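Plandimora Introduces Woven Table Cover for Shared Desks and Worktables

For release in September

Plandimora today announced the Stavalico table cover, a woven textile for tables used for office work at one hour and household tasks at the next. The cover is supplied in 2 widths and is intended for home offices, craft rooms and small reception areas.

The weave is a tight, regular grid of small raised bumps in pale pink and cream threads. The raised surface limits the sliding of light articles such as jars, calendars and stationery. A loose white fringe finishes the edge and may be left to hang over the side of the table. No clips or adhesive are required. 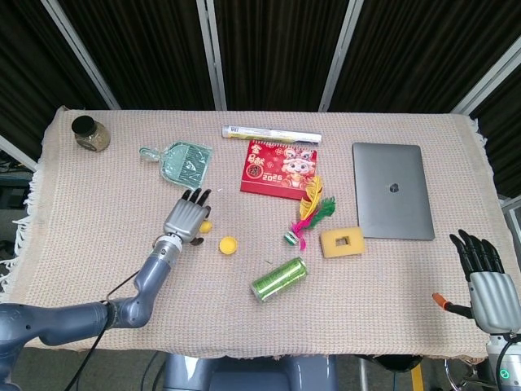
The fringe was the part we argued over, according to Espinoza, which will carry the cover in its stores: buyers for office supply wanted a plain hem, and buyers for home goods wanted the fringe kept. Espinoza also asked for a flatter weave under laptops, and the height of the raised bumps was reduced before production.

Plandimora rates the cover for 3000 rub cycles under its in-house wear procedure. The procedure uses a dry foam block under constant load, with inspection of the threads at set intervals. Results apply to the flat field of the weave only -- the fringe is excluded.

Care is limited to shaking, brushing and cold hand washing. Crumbs and loose powder that settle between the raised threads should be brushed out along the rows. A small brush and dustpan set is adequate for daily use. The cover should be dried flat, as hanging it while wet can pull the grid out of square. 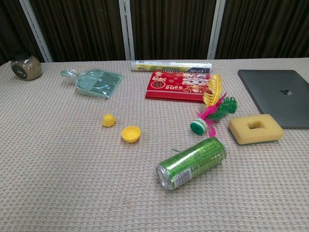
Stavalico table cover with jar, dustpan and brush set, and red desk calendar.

Weaving and finishing are carried out by Jelometti. The first production run consists of 233 covers, with a second run to follow if orders require it. Delivery to stores takes about 20 working days from receipt of order.

Swatches and care sheets are available to retailers on request from the Plandimora trade desk. Retailers should state the required width when ordering.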